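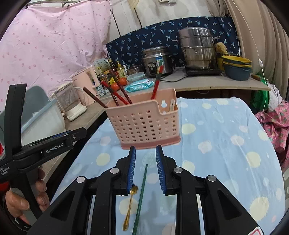

I only went to the council meeting because Marta Melnychuk said there'd be biscuits. There weren't. There was Pieter Van Wijk at the front with a projector that wouldn't wake up, and every chair in Dultness seemed to have a bottom on it already, so I stood by the radiator and cooked down one side.

The question was the ferry. Would the council go on paying for the little boat across to Jernlow, or let Hamann have the landing stage for a car park? Pieter read out that 3,945 people had used the boat last year (and I must have been 100 of them, I thought, what with my sister living over there).

"It loses money," said the man from Hamann.

"So does my husband," said Marta, "and I've kept him running."

Well, that did it! The whole back row went. Pieter banged his cup on the table, there being no hammer, and tea went all over the petition, 569 names of it. I knew what he'd say next – that it couldn't be accepted in that state – and I found I'd put my hand up.

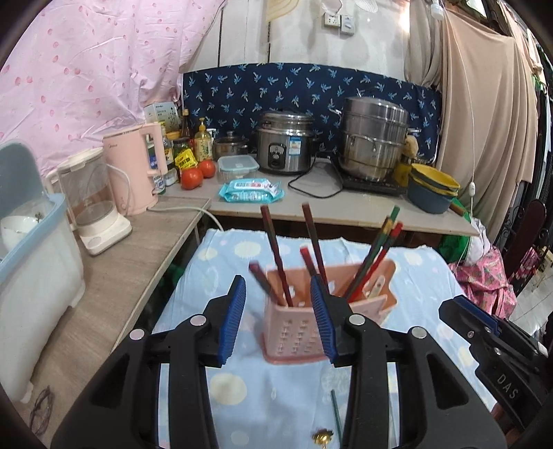

Pink chopstick holder on a spotted blue tablecloth.

"I'll copy it out," I said.

He looked at me over his glasses. "By Wednesday?"

"By Wednesday."

Marta walked home with me afterwards, the soggy pages in her shopping bag, and we started at my kitchen table before we'd got our coats off. The first name was her own. The second was my sister's, and the third, in very small, careful letters, was Pieter Van Wijk.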